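Can the Robots Do My Chores Yet?

My dishwasher died on New Year's Day, and somewhere between the third and fourth sinkful of plates I started wondering where my robot is. I was promised one! I have been reading about robot butlers since I was small enough to hide in the laundry pile, and the laundry pile is still here.

So I spent a few evenings looking into it (instead of folding anything, obviously). The answer for the house is mostly no. I watched one video from an outfit called Skeltari where a machine folded a bath towel in 83 seconds, and I cheered, and then I went and timed myself. Nine seconds. Sloppy, but nine. And my towels come out of the dryer inside a fitted sheet, tied in a knot with somebody's sock.

The shop floor is a different story, or so I thought. I worked at Morken for two summers, loading parts into vises and taking them out again, 41 an hour on a good day. If any job on earth was begging for a robot, it was that one. Pick it out of the tray, set it in the jaws, tighten, wait, repeat. Same part, same spot, all day long.

But even that job had a lot of little stuff in it. You'd feel a chip under the part and wipe it off without thinking. You'd notice a piece was sitting a hair crooked. A lot of that kind of work gets tried out in simulation now, where a dropped part doesn't cost anyone a toe.

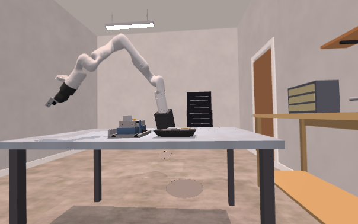
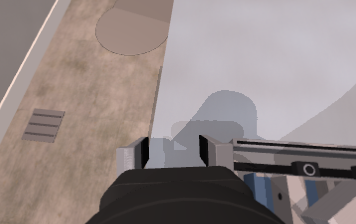
Arm, table, vise, tray, all simulated:
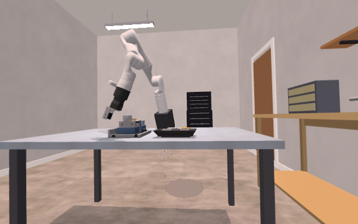

My guess is the vise job goes first and the dishes go dead last. A kitchen is chaos! Mine has a drawer that only opens if you lift the one above it. I'd still pay good money for anything that could scrub a lasagna pan, even if it took all night.

The new dishwasher comes next week. Until then it's me and the sponge.

Filed under: Gadgets, Grumbling, Around the House

3 comments

reltdale_mom: Nine seconds for a towel?? Teach me.

oldlathe: Ran vises for 27 years. The chip under the part is the whole job. Good post.

pepperjar: I'd settle for one that matches socks.

You might also like
The Great Sock Census
Why I Gave Up on My Robot Vacuum
36 Things in My Junk Drawer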